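Draltum Bin Picking Set: rules for setup, recording and use

Maintained by Alteo. Last revised in July.

Summary

Draltum is a set of bin picking episodes recorded on fixed workcells. An arm reaches into an open metal bin, takes one object and moves it to the bin behind. The set comes with the working rules below. Data recorded under other rules can be useful, but please don't merge it into Draltum and keep the name.

Contents

The current release has 400 episodes. Each one has a camera stream, joint positions, gripper opening and a result field. Sites are stored in separate folders, Alteo and Ouellet. The loader is called okard and sits in the tools folder.

Cell setup

Clamp the bins before the arm is powered. Use 2 bar clamps, one on each side where the bins meet, and push on the front bin by hand to check that it doesn't slide. Mark the bin position on the table with tape. If a bin has been taken out for cleaning, put it back on the marks and run the calibration check again.

Keep hoses and cables tied to the arm with enough slack for the full wrist rotation. Run the wrist through its range at low speed after any change to the ties.

Scratched and scuffed bins stay in service. Replace a bin only if it is bent or has a sharp edge. Don't paint or polish the inside, as reflections are part of the task.

Loading the bin

Mix rigid and soft items. Objects may touch or overlap, and a tool partly under a glove is a valid start. Don't stand objects up on purpose to make them easier to grip. No open blades, glass or filled containers. Wipe down anything that leaves residue on the fingers.

Working near the arm

One operator per cell. Hands stay out of the bins while the arm is enabled, including between episodes. To rearrange objects, stop the arm, wait for the stop light, then reach in. Dropped items outside the bins are left where they are until the next stop.

Result field

ok: object released in the rear bin
drop: object lost on the way
miss: no object lifted
stop: operator ended the episode

Stopped episodes are kept. Deleting them makes the failure rate look better than it is, and we had to restore 9 of them from backup for the first release.

Known limits

Both sites use the same gripper type. Lighting differs between sites and is not logged. Small items close to the walls are missed more often than the rest, and we haven't corrected for this.

Changes

Added the rule on cable slack. Renamed the "fail" result to "miss". Removed duplicate episodes from the Ouellet folder.
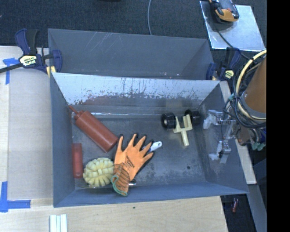

Mixed load in the front bin, with bar clamps on both sides where the bins meet.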